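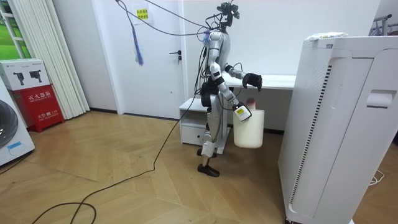
About Vivaria

Vivaria furnishes and looks after small rooms that people work and study in. Our customers are tutoring schools, two-person offices, music teachers, dentists with a back office the size of a closet, and a good many people who work from a spare bedroom. We supply the desk, the storage and whatever else has to stand on the floor, and for most customers we also come back to clean and check it all.

The company was started by Harvey Gauthier and Annick Lavoie. Harvey had been fitting out offices for a larger firm in Renddale and kept being sent to rooms that were too small for the catalog. Annick ran a cleaning business and saw the same rooms from the other side, after the furniture had been in them for a few years. They took on their first joint job in October, a study room above a bakery, and the desk from that job is still in use. We are now a team of 16.

What we supply

Most of our rooms start with a plain white desk set against the longest wall. We pick desks with rounded front corners for narrow rooms, where people walk past the corner all day long. Under one end goes a small cabinet with a drawer. We don't sell desks with a fixed shelf above them, though we will put one up if you already own it.

Floors are usually the customer's own. We work on tile, parquet, vinyl and carpet tile, and we ask which one you have before we quote, because it decides the feet and casters we bring.

Air in small rooms

An air purifier is the item customers ask us about most after desks. In a room with the door shut it needs floor space of its own, and we mark that space on the plan before anything else is placed. A tall boxy unit like the white ANMAN one takes air in through the perforated panel on its front and lets it out through the slats along the top, so we keep both sides of that arrangement clear. No coats over it, no box files on it, no chair back pushed up against the holes. The casters help with cleaning. Whoever does the floor can roll the unit out, wipe where it stood and roll it back to the mark on the plan.
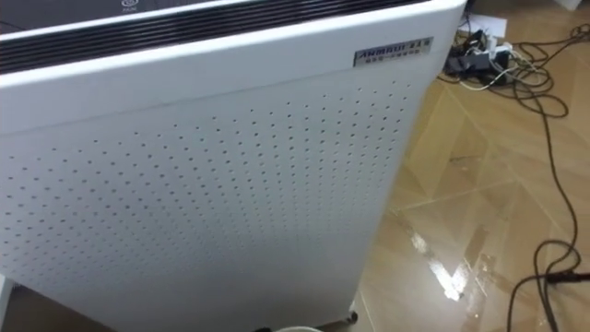
Dust is what our maintenance visits are mostly about. Every visit begins with the high surfaces and ends with the floor, and the purifier comes somewhere in the middle. Wayne Landry, who runs the visits, has his crew take a soft brush to the small round holes in the front panel and a barely damp cloth to the dark slats, working along each slat from one end to the other. Glossy black slats show every streak, so they get a dry cloth afterward. Filters are changed on the maker's schedule and we write the date on a card that stays in the room.

How we look after a room

A standard visit takes 2 hours. We clear and wipe the desktop, look over its edges for chips, empty the bin, pick up scraps from the floor and clean it, and put cables back where they belong. White desktops pick up faint marks from cups and pens. Most come off with warm water and a little dish soap. We don't use scouring powder on a matte top – it leaves a shiny patch that can't be fixed.

Small nicks on an edge are noted in the room record and left alone unless they catch on sleeves. Mélanie Hawthorne keeps the records at our Renddale office and can tell you what was done in your room and when.

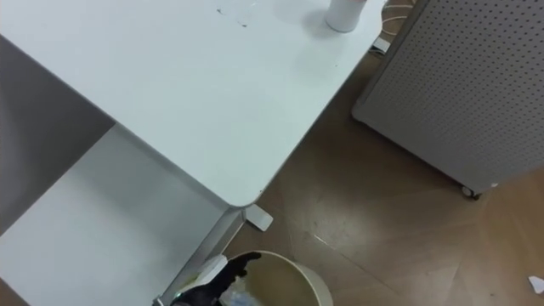 Rounded desk corner, parquet floor and loose cables.

Cables get more of our time than people expect. We like them gathered behind or beside the desk, off the walking line, with enough slack that a unit on wheels can be moved without pulling a plug. If a cable has to cross the floor we will tell you, and suggest moving the desk first.

Where we work

We cover Renddale and Dufour, and anywhere within 25 miles of either. Our workshop is in Dufour, where Rosaire Thibodeau repairs drawers, replaces casters and cuts desktops down to size. Repairs normally take 5 working days. Used desks in good condition are sold from the workshop at a reduced price, under the name Brokia, and come with the same feet and fittings as new ones.

Visits to measure a room are free. Please send us the length of each wall and the side the door opens on – a pencil sketch is fine.

Page updated Jan 16, 2019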